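3 min read · 14 shares · 6 comments

Gerier hand-held gripper, reviewed by someone who had to get it past a budget

We bought 2 of the Gerier grippers in May for collecting household tasks, mostly doors and shelves. I do the purchasing at Isby, so this is mainly about cost and what to order with it.

The body is smooth and has held up. The finger pads wear first. Order spares with the unit, as ours took 16 days to arrive from Frerichs and one gripper sat in a drawer the whole time. The charger is sold separately and the quote doesn't make that clear.

Storage was our biggest planning mistake. We budgeted for 128 GB cards and filled them in almost 6 hours of work. Put a bigger drive in the first order.

We also left out furniture. You need something to work on, and a plain white cubby unit with a hinged glass door has given us more useful sessions than the costly kitchen mockup from Astumness. Buy the shelves first.

Grip is fine on handles and boxes. Thin, flat things slip. I would buy it again at the same price, with the spares.

We use cookies to remember your settings. Accept / Manage 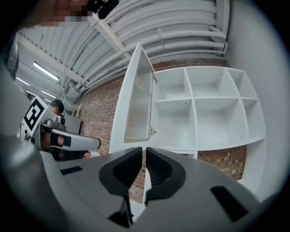 Did Frerichs charge you shipping on the pads? We were billed for each pair separately, and it came to more than the pads did. Ask them to combine the order before you pay.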